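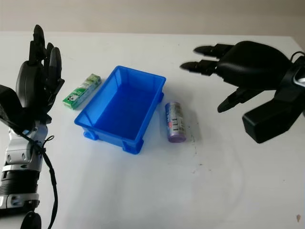
White top, beige wall. Small specks show up on it.

Work table for the spare room: white top or dark?

marlpit
Posted 2019-07-04
I'm replacing the table in my spare room and can't settle on a color for the top. I use it for sewing, bills, model kits and sometimes as overflow when we have people over for dinner. The room is small with one window on the north side.
The Hendach showroom in Titley has the same table in white, dark walnut and a mid gray. All three are 400 dollars with the steel legs. The dark one looks best in the store. My wife wants white. Has anyone lived with both?

stitchwitch_jo
White. I sewed on a dark brown table for years and could not find a dropped pin to save my life. Black thread on a dark top is the worst. Moved to white and my eyes stopped hurting by evening.

oldgrayplane
Disagree. White tops glare. If you have a lamp on an arm pulled down close, the light bounces straight back up at you. I had a white bench and covered it with brown kraft paper after a month. Get the gray.

stitchwitch_jo
That depends on the bulb and whether the top is glossy. Mine is matte and I don't get any glare.

oldgrayplane
Mine was matte too. Lamp was an 18 watt LED, nothing crazy.

bench_number_two
White shows pencil, eraser dust and the gray rub marks you get from sliding metal tools and pans across it. Dark shows dust, lint, fingerprints and every scratch, and the scratches come up pale. You will be wiping either one. The difference is that rub marks on white mostly come off and scratches on dark don't.

marlpit
What do you use on the rub marks? The old table is white and it has a haze on it that dish soap doesn't touch.

bench_number_two
Baking soda mixed with a little water, soft cloth, small circles, then rinse twice. Melamine sponge if that fails, but go easy. They are a fine abrasive and you can dull a shiny finish so that one patch looks different from then on. Try it near the back edge first.

kettlefish
I use Skaver paste. A jar lasts forever. Don't leave it sitting on there, wipe it off while it's still damp.

ferrous_lee
Skaver took the shine off my mother's counter in two spots. I wouldn't put it on anything I cared about.

kettlefish
Did you rinse it? It says to on the jar.

ferrous_lee
Yes, I rinsed it.

quartersawn37
Before anybody picks a color, what is the top made of? A painted top and a laminate top are two different animals. Paint yellows, and paint chips at the corners. If the Hendach is painted board I'd skip it at that price and buy a solid door blank and a can of paint for a quarter of the money.

marlpit
Tag says laminate over particleboard, 1 inch thick. The edge banding looked decent on the floor model. The gray one had a corner starting to lift.

quartersawn37
Then check the edges on whatever they actually hand you. Water gets in at the banding and the board swells. Once that starts you can't fix it. I run a thin bead of clear silicone along the underside joint on all mine.

stitchwitch_jo
Also measure the height. Most of these are dining height, and cutting fabric at dining height will wreck your back. I put risers under mine.

duplex_dan
Maeng sells a reversible desk mat, white one side and charcoal the other, 37 dollars for the big one. I bought the dark table and put the mat on it when I do small parts. Solves the whole argument.

oldgrayplane
Mats curl. I've owned three.

duplex_dan
Mine lies flat. I left it upside down on the floor with books on it for a couple of days first. It has been on the table since February.

bench_number_two
For a north room I'd lean white even with the glare question. A dark top in a small dim room makes you turn the lights on at three in the afternoon. Move the lamp off to one side and the bounce mostly goes away.

oldgrayplane
I'll give you that about the room. Mine faces south.

marlpit
Thanks all. We went back and looked at the white one with the lights off on that side of the store and it was a lot easier to see by. I asked about getting the gray with a better corner and they'd have to order it, around six weeks. So it's white, and I'll try the baking soda on the old one before it goes to my sister. Still deciding on risers.

stitchwitch_jo
Get the risers.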